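Droleck Dating: Set-Up Guide
Section 2. Building a profile that somebody might answer 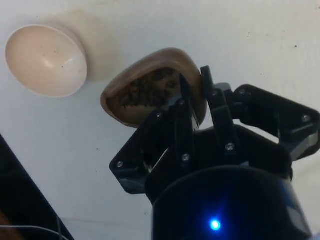 White shell on the left, brown shell on the right.

Read this section before you open the match screen. The app will offer to write your profile for you. We suggest you say no the first time.

1. Tap Profile, then About Me. The box holds 538 characters. Filling all of them has never been shown to help anyone.

2. Write what you do on an ordinary evening. "Loves to laugh" and "fluent in sarcasm" are accepted by the app, but so is a row of commas.

3. Open Must-Haves. The Golestani list contains 105 traits, from "kind" to "owns a boat." Pick five or fewer.

Note: Every trait you check is treated as a hard rule. In a town the size of Nedberg, checking "tall," "funny," "never married" and "good with money" will usually leave you with an empty screen. Uncheck one and search again before you blame the town.

4. Set Distance. The slider goes up to 2,000 miles. Ask yourself when you last drove across the county for dinner.

5. Turn Compatibility Score on or off. The score is worked out from your answers and theirs, and people answer these things the way they wish they were. Treat a high number as a reason to say hello and no more than that.

6. Tap Save. If the Killbridge badge does not show up next to your name, sign out and back in.

Caution: The Killbridge badge means a phone number was confirmed. It says nothing about age, job, marriage or manners. Meet in a public place, and do not send money to anyone who has a story about a customs office.

7. Wait two days before changing anything. The app will send you reminders that your profile "could be stronger." It sends these to everybody. To stop them, go to Settings, then Alerts, and switch off Profile Tips.

For blocking and reporting, see Section 4.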